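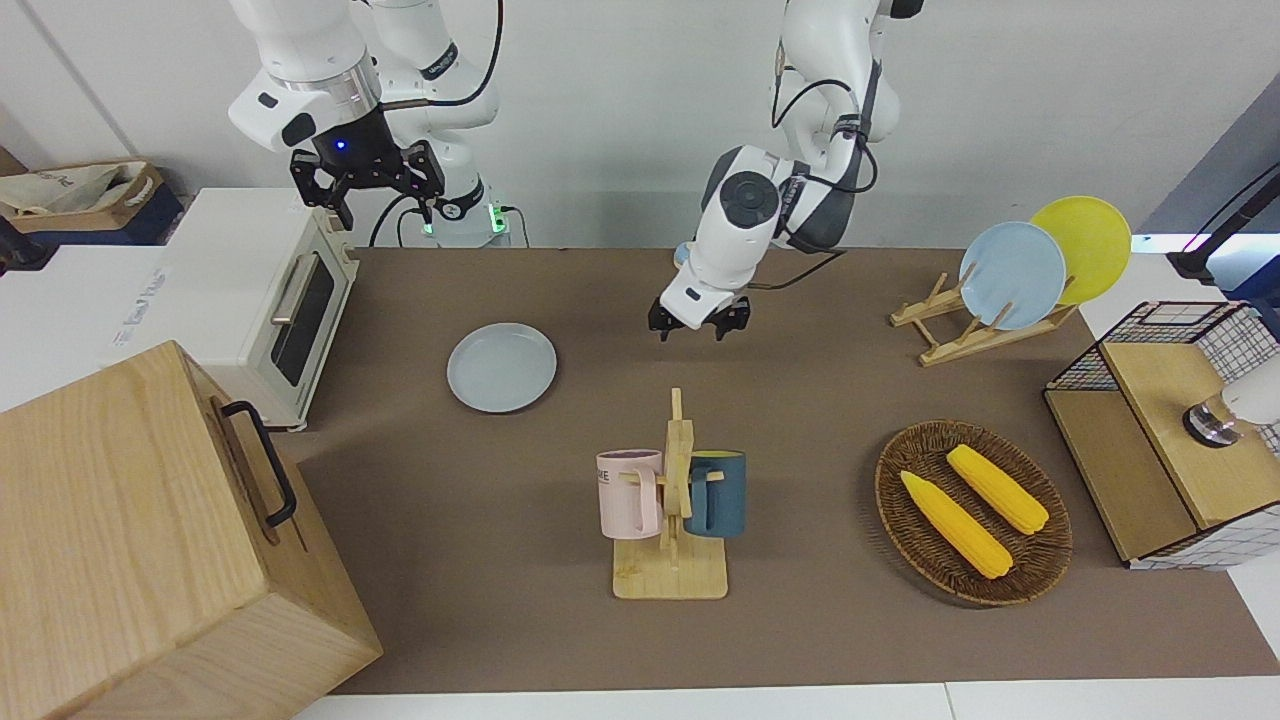
Notes for Session 2: Storage on the Kitchen Counter
April
By Kerubo Okoth

In this session we continue with the small kitchen. Please read the notes before class and bring your own drawing of one counter, made by hand.

1. Keep like with like, but not always
Students often put all dishes in one place. In a small kitchen I prefer to sort by use. Mugs on a rack with a post stay near the kettle. Plates standing upright in a wooden rack take little width, and you can pull out one without lifting the others. A plate which lies flat on the table is a plate in use.

2. The toaster oven
It needs free space in front, so the door can open and a plate can be set down. Mark this space on your drawing with a dotted line — many of you forgot it last time.

3. Baskets
A woven basket is good for food that likes air. Corn cobs can stay in it for the day of cooking; for longer they go to the refrigerator. Do not fill the basket over the rim.

4. Measuring
Leave 12 inches between the rack and the basket if your counter is 48 inches or longer. For a shorter one, Mr. Shibata will show the wall solution in the next session.

Homework: draw the same counter before breakfast and after dinner. Write which objects moved, and where they should return. Groups stay the same. Fabrice Hamel collects the drawings.

Contact: Kerubo Okoth, Hinojosa Home Studies | © Hinojosa | Back to top

This site uses cookies. Accept | Settings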